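Frequently Asked Questions: Can A Machine Do It Yet?

Last updated 2020-08-04

I get a lot of mail about this, mostly from people who've seen a clip of a robot folding a tea towel and want to know when they can hand over the whole house. I run a small workshop and write about chore machines on the side, so these are my answers, with my opinions left in. If you disagree, write to me, plenty of you do!

Can I buy a robot that does general housework?

No. You can buy a machine that vacuums, one that mops (sort of), and one that mows the lawn if your lawn is a nice simple shape. Each does its one job and stops there. I've had a robot vacuum for years and I'm fond of it, but it has never once picked a sock up off the floor. It eats them instead.

What's the hard part? Surely tidying is easier than building cars.

You'd think so! On a car line the part turns up in the same spot every time, facing the same way, under the same lights. In my kitchen the colander could be anywhere, and on a bad day it's in the bath. A machine at home has to find the thing, work out what it is, grab it without crushing it and then put it somewhere sensible. My mate Oduor Mutiso spent a winter trying to get an arm to unload a dishwasher, and the mugs went fine until he bought different mugs.

Why do you keep going on about doors?

Doors are my favourite test. We all open them with a hip and an elbow while carrying the groceries, and we forget how much is going on. The machine has to find the handle, get hold of it, push it the right way, keep it there while it pulls or shoves, and then get its own body out of the road as the door swings. Round knobs are worse. Levers are kinder, though they come in a hundred shapes and some of them spring back hard.

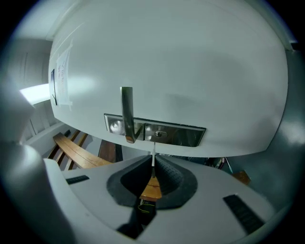
A lever handle and its keyhole on a big white door, with the gripper in close.

Then there's everything around the door. A person sees a bit of paper taped up and knows it's a note. A machine has to learn that paper isn't part of the handle, that shiny metal throws back confusing highlights, and that a bench on the other side might be in its path.

What about keys?

Ask me again in a few years. Getting a key into a slot is fiddly even for me after a long day, and I can feel when it's nearly home. Most grippers I've tried can't feel much of anything. Liviu Nistor at Dirkamow reckons touch is the whole game and cameras get too much of the credit, and I'm coming round to his view.

Is a shop floor any easier than a house?

Heaps easier, as long as you're prepared to change the shop to suit the machine. In July we set one up to move small bins between two benches. Out of 363 runs it needed rescuing 18 times, nearly always over a bin somebody had parked crooked. I was pretty happy with that. I wouldn't be happy if it were carrying my dinner.

Should I change my house to make it robot-friendly?

Only if you'd want the change anyway. Lever handles are easier on sore wrists, and flat thresholds are good for prams and wheelchairs. I wouldn't rip out a staircase for a vacuum.

Will these things be cheap one day?

The vacuums already are, near enough. Arms are coming down in price, but the arm is the easy bit to pay for. It's the time spent teaching and fixing it that stings, and you'll be the one doing the fixing.

So which chores would you hand over today?

Floors, definitely. Mowing, if you've got the yard for it. I'd leave laundry, dishes, bed making and anything involving the cat for now. If you've got a door-opening machine working in a real house, with real wonky hinges, please get in touch, I'd love to come and have a look.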